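February 15, 2018

Re-pinned the gripper on the Manolakis arm. The left finger had developed play at the pivot, enough that the tip landed in a different spot on every close.

Old pins came out with a 2 mm punch. Two of them were scored. Pacita Lagman at Clumley sent a replacement set, and they went in with a drop of light oil each. Do not press them flush before checking that the links swing freely - I did, and had to back one out again.

After that, zero the fingers closed, open fully, zero again. The Stestel controller keeps the last offset unless you clear it first. Mine still held 729 counts from November.

For a test piece I use a bowl. A curved wall shows up a misaligned tip faster than a flat block does.

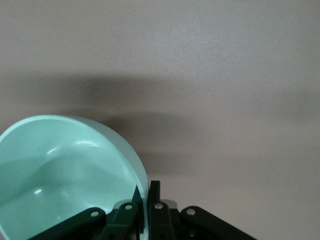 *Wrist camera, left fingertip at the side of the bowl.*

Next is the cycle test, 1000 closes at low force. I'll check the pins for play at the halfway point and again at the end.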